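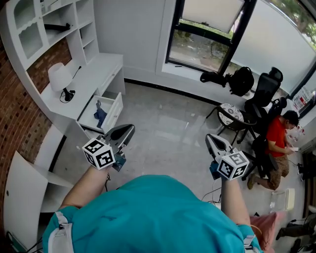

Skekwood: I'd leave the strap alone and look at the cube mount first. If the left unit drifts and the right one doesn't, one of the cube screws has backed out. Retorque and recalibrate.

Rarosen_bench wrote:
Did that in June. Left gripper still loses tracking after 400 open/close cycles, right one is fine at the same count. Mount is tight, no play at the cube. Jaw opening reads 2 mm wide when fully closed.

Wesero: Then it is the fingers. Soft fingers take a set and the zero moves. Swap left and right and see if the error follows.

Skekwood: Disagree. A worn finger changes the opening, it does not lose tracking. Two faults, two causes.

Rarosen_bench wrote:
Swapped them. The 2 mm went to the right unit, so Wesero has that part. Tracking loss stayed on the left – cable next.

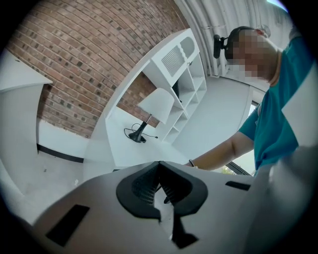
I pulled the connector and reseated it, then ran 312 cycles with no dropout. I will go to 400 before I close it up. New fingers are on order for the worn pair.

Wesero: Re-zero after you fit them.

Skekwood: And add strain relief to that cable. Reseating alone won't hold.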